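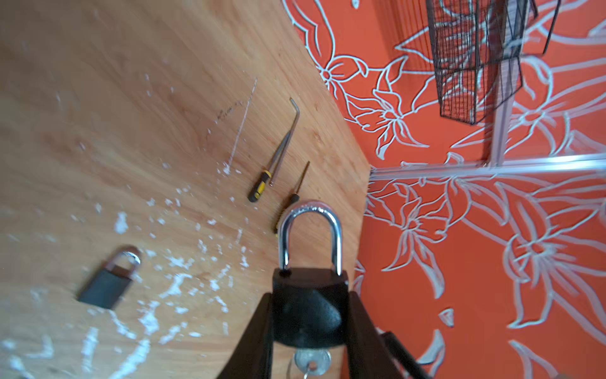

A padlock with its key in place, above the workbench.

The padlock remains one of the least studied objects in the household. The Kesach Museum of Everyday Trades, which holds 2,082 locks and keys, has devoted its autumn display to the type and to the modest bench work that keeps it in service.

Of the locks in the collection, 533 arrived without a key. Each is examined on a plain wooden table, where old paint and plaster may be left in place for months. The museum's handbook, published by Gratov, advises patience — a stiff shackle should never be forced.
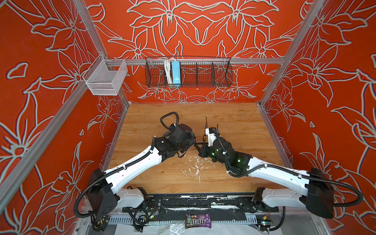 A Short List of Tools

The handbook recommends very little equipment. A screwdriver with a firm grip and a long hex key will serve for most fittings, and both should be laid down within easy reach. Wire baskets hung at the back of the bench keep cables off the work surface.

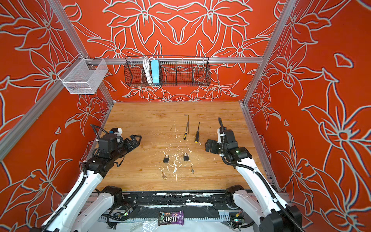

Hand tools on the tabletop, with wire basket storage behind.

The display opens in September and will remain on view for roughly 7 months. Admission is included in the general ticket.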